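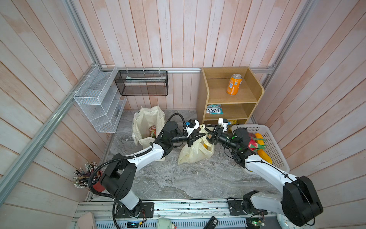 Moltlow Tool Library: progress report to the Skududlow Fund, 20th July

Your form asks for progress since May under the heading "Outcomes." We had 797 loans, which beats the target. We also had 146 late returns, for which there was no target, though we feel we would have met it.

The drill shelf is still the busiest. Tile cutters go out clean and come back with a history. The pressure washer has a waiting list of 14 households, most of them on the same street, and I suspect a rivalry.

The grant paid $881 for the second-hand Mühlbauer bench sander, including delivery to the wrong building. It now lives in the right building and runs well. Gurkeo, who supply our booking software, have fixed the fault that let one member reserve every ladder until spring. He has been very good about it.

Repair evenings are behind schedule. We planned two a month and managed one - the electrical tester moved away and we have yet to replace her. I would like to move the unspent fee into blades and sanding belts, if you agree. The revised budget is with your office.

Next quarter: shelving, a replacement tester and the return of the long clamps.

Ekua Odoi, Coordinator

Shared 14 times | 2 comments

ladderless: Spring seemed reasonable at the time.

Pru K.: Is the tile cutter back yet?

Contact | © Moltlow Tool Library | Back to top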